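Yurii Kravets
21 May 2026

1/ Spent the evening on the tall cabinet in the hallway, the one we brought over from the Andance apartment. The doors have bothered me since we moved in. Notes for anyone who has the same kind.

2/ Emptied it first. Winter hats, a box of light bulbs, two umbrellas, the bag of tablecloths Solomiia wants to keep. All of it went on the bed, so I had a deadline.

3/ The cabinet leaned forward a little. Floors in the Lallwood buildings slope toward the front door, at least on our side. I put a folded piece of cardboard under each front foot and checked it with a level. Then a second piece on the left.

4/ Hinges next. Each one has two screws. The front one moves the door sideways, the back one moves it in and out. Quarter turn, close the door, look, open again. I went from the top hinge down and then had to redo the top.

5/ One hinge screw was stripped. Replaced it with a 17 mm one from the jar. The hardware counter at Gareo sells them in bags of 20 if you don't have a jar.

6/ Doors closed, pale gray on pale gray, with a thin dark line where they meet. It looks a touch thicker toward one end. I can live with that.
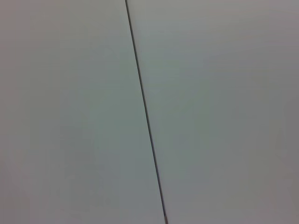 7/ Wiped the doors with a damp cloth and dish soap. No spray cleaner, it leaves streaks on a matte finish and you see them every time the hall light is on.

8/ Solomiia Dovhaniuk asked if the hats are going back in. They are, on the lower shelf this time. Tablecloths on top.

9/ Handles are next weekend. I still haven't picked any.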